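Griltudside Shared Workshop
Member Projects Fund
Progress report no. 4: Pliltora hand-held gripper
Submitted by: Waraporn Yensuk
Date: 12 May 2023
Status: late, under budget, mostly working

Summary for people with other reports to read

The gripper opens, closes and picks things up. It does this when a person squeezes the handle, and it will go on needing a person for a while yet. The wrist, which was promised in the last report, is in two pieces on my shelf. I have spent less than planned, largely by not buying the parts for the wrist.

Work since the last report

The first set of fingers was too flexible. They closed beautifully on air and then splayed apart the moment anything was put between them, like someone being handed a baby. I redrew them with a boxier upper section and a thicker pad, and the second set holds its shape under a full squeeze. They also print in less time, for which I take no credit. I deleted a decorative curve and the slicer was pleased.

The linkage arms now have brass-coloured bushings at the pivots. The old version ran a bolt straight through the plastic hole, and after an evening of opening and closing you could hear it coming across the room. The bushings are a press fit. I cracked one arm learning how hard to press and have added a note to the build sheet, in capitals. The remaining play is small enough that I have stopped bringing it up at members' night.

The handle is unchanged. It is still uncomfortable for anyone with smaller hands than mine, and two members have told me so, one of them twice. A shorter trigger is drawn but not printed.

Grip trials

My application said the gripper would handle "everyday household objects," a phrase I wrote at one in the morning and have been living with ever since. The trial list now has 40 objects on it, collected from the workshop kitchen, the Saengthong shelf (where members leave things they no longer want to be responsible for) and my own bathroom. Each one gets picked up from a tabletop, held, turned over and put back down.

Boxes and mugs are fine. A full roll of tape is fine. Keys are a misery. Thin flat things such as bank cards remain out of reach unless they hang over the edge of the bench, and I have written "edge of bench only" beside them on the sheet as if it were a feature.

Molded soap has been the most useful object on the list, which I did not see coming. The outline is all bumps, so the pads meet lobes where a plain bar would give them a flat side, and any misalignment between the two fingers makes the thing swivel. It is also soft enough to keep a record of being squeezed too hard. I found the closing force I wanted by ruining a plain supermarket bar first and then moving up to the fancy one. 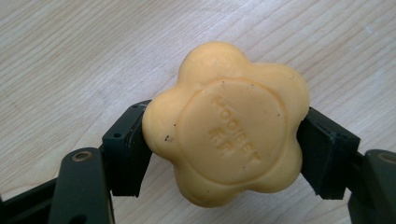
GRIP TRIALS, CONTINUED: SOFT AND SLIPPERY

The flower soap goes in sideways, one finger on the left lobes and one on the right, and comes up level if the fingers are centered before closing. Off-center it pivots toward whichever pad got there first. I have since filed a shallow guide mark into the handle to help with lining up, and it does help, provided the operator looks at it.

Soap with a wet surface is a different animal. The pads as printed have almost no bite once there is water involved, and the bar leaves in whatever direction it likes. I tried a layer of bicycle inner tube glued over the pads, which gripped very well and then peeled off. The next attempt is a cast silicone skin with a lip that wraps around the back of the pad, so the glue has less of a job to do. The mold for that is printed and waiting for me to clean up the seam.

Ripe fruit was tried once. The bench has been wiped down. I would like to come back to fruit after the silicone.

Budget

The award was 3,000. The largest item so far is filament, followed by bushings and hardware, followed by replacing the hardware I dropped behind the big bandsaw. The line for the wrist has not been touched. I ask that it be carried over to the next period and not quietly reassigned to the dust extraction, worthy as the dust extraction is.

Delays and other bad news

The large printer was down while we waited for a hotend from Prekovholm, who sent the wrong one and then, very promptly, the same wrong one again. The right one has arrived. In the meantime I printed fingers one at a time on the small machine, which is why the second set took as long as it did.

The wrist is late for a less noble reason. I designed it before the new fingers existed, and it no longer clears the linkage arms when they are fully open. It needs a longer neck and I need a free weekend.

Plan to the end of June

Cast the silicone pads and repeat the wet trials. Print the shorter trigger and hand it to the two members with opinions. Redraw the wrist neck and get at least one rotation out of it without the arms knocking. Put the files and the build sheet on the workshop drive in a folder that someone other than me can find.

One request: could we have a second bin of M3 screws? The current one is mostly washers.

W. Yensuk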